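Leave the Geese Where They Are

By Usha Murthy

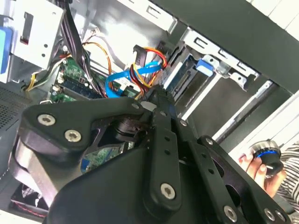 I have lived beside Ekby Pond for 27 years, and every September we have the same argument about the geese. They foul the path, they hiss at strollers, and one of them once chased my brother-in-law clear back to his car (he had a sandwich, so I take the bird's side). Now the town of Zisodbridge wants to pay a contractor $2000 to round them up and gas them, and I would like to ask my neighbors, kindly, to think again.

I do understand the complaints. I've scrubbed plenty of shoes on my back steps! But we mowed the grass right down to the water, and short grass by open water is about the nicest invitation you can give a goose. We also feed them, and I did it myself for years with my own children, before a friend over in Luron set me straight about bread.

Luron had the same trouble. They let a strip of tall plants grow up along the bank, oiled the eggs in spring, and put up signs asking people to keep their crusts at home. The flock went from 34 birds to 9 over a few seasons, and not one grown goose was killed for it.

A goose mourns its mate. Anybody who has watched one standing alone by the road for days knows that much, and I can't see how a messy path outweighs it. Let the grass grow this year, and let's talk again after nesting time.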